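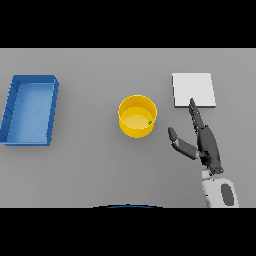
青いトレイと黄色いバケツ(コンピューター画像)

プロンツカ山荘(Prondska)は、ゾッリーゾ(Zolliso)の村の上部にある宿泊施設である。標高400メートルの斜面に建ち、客室数は43である。もともとは峠を越える商人のための宿であったが、鉄道の開通後に保養客を受け入れるようになり、現在は主に徒歩旅行者と家族連れが利用している。地元では単に「上の家」と呼ばれることが多い。

名称
プロンツカという名は、建物の裏手を流れる小川の古い呼び名に由来するとされる。古い宿帳では綴りが一定しておらず、最後の母音が書かれていない例もある。現在の綴りは、食堂の入口に掛けられた鉄の看板に従ったものである。一時期は経営者の姓をとってエクルンド館と名乗ったが、常連客の間に定着せず、もとの名に戻された。

歴史
最初の建物は石造りの二階建てで、一階が馬小屋と炊事場、二階が大部屋であった。客は大部屋に並んで眠り、食事は炊事場の長い机でとった。宿泊料には馬の飼料の代金が含まれていたという。
峠道の通行が減ると、宿は一度閉鎖された。その後、エクルンド家が建物を買い取り、大部屋を仕切って個室に改め、南側に木造のベランダを加えた。このベランダは日光浴のために造られたもので、当時の案内書には、医師の勧めで長く滞在する客のことが記されている。
戦後は学校の林間学校にも使われた。この時期に東棟が増築され、客室の大半は現在も東棟にある。エクルンド家が経営を離れた後は、リアンネ・デクレルク(Rianne Declercq)が支配人を務めている。デクレルクは厨房の出身で、就任後はまず食堂の営業時間を延ばし、宿泊しない客にも昼食を出すようにした。

建築
建物は本館、東棟、および中庭をはさんだ離れからなる。本館の石壁は厚く、一階の窓は小さい。二階から上は後の時代に積み直されたので、石の色が少し違っている。屋根は板葺きであったが、雪の重みで傷みがひどく、後に金属板に替えられた。
階段室の壁には、プリルナドフ(Plirnadov)湖の風景を描いた壁画がある。作者の署名は無い。湖の左岸に描かれた教会は実際の位置と合わないため、画家が現地を見ないで描いたのではないかという説がある。
離れは以前は洗濯場で、現在は四つの客室と自転車置き場になっている。

客室と設備
客室は一人部屋、二人部屋、家族部屋に分かれる。本館の部屋は天井が低く、浴室を共用するものが残っている。東棟の部屋にはすべてシャワーがあり、湖側の部屋には小さなバルコニーが付く。テレビは客室に置かれておらず、談話室に一台ある。
昇降機は東棟だけに設けられている。本館三階に泊まる客の荷物は、希望すれば従業員が運ぶ。犬の同伴は離れに限って認められる。

食事
食堂では朝食と夕食が出される。夕食は日替わりの献立一種類で、肉を食べない客には前日までの申し出により別の皿が用意される。名物とされるのは、燻製の鱒を入れた大麦のスープと、干した梨の焼き菓子である。焼き菓子の作り方はエクルンド家の時代から変わっていないとされるが、当時の料理帳では梨のかわりに林檎が使われている。

交通
村の広場から山荘までは、246段の石段を上るか、車道を迂回する。石段は冬の間、凍結のため閉鎖されることがある。車道には村営の小型バスが通っており、停留所は山荘の門の前にある。最寄りの鉄道駅は湖畔のプリルナドフ駅で、駅前から同じバスに乗ることができる。駐車場は狭く、予約の時に申し込む必要がある。

営業期間
通常は4月に営業を始め、最初の雪が積もるころに閉める。年末には短い期間だけ本館を開ける年もある。2025年7月には談話室の改修が終わり、古い暖炉が再び使えるようになった。

周辺
山荘の裏から旧峠道が始まり、途中に商人たちが水を飲んだ泉が残っている。泉から先は道が二つに分かれ、右は峠、左は牧草地を通って湖へ下りる。湖へ下りる道は傾斜がゆるく、子供連れの客がよく歩く。峠の手前には無人の避難小屋があるが、宿泊はできない。

関連項目
ゾッリーゾ
プリルナドフ湖
旧峠道
山岳保養地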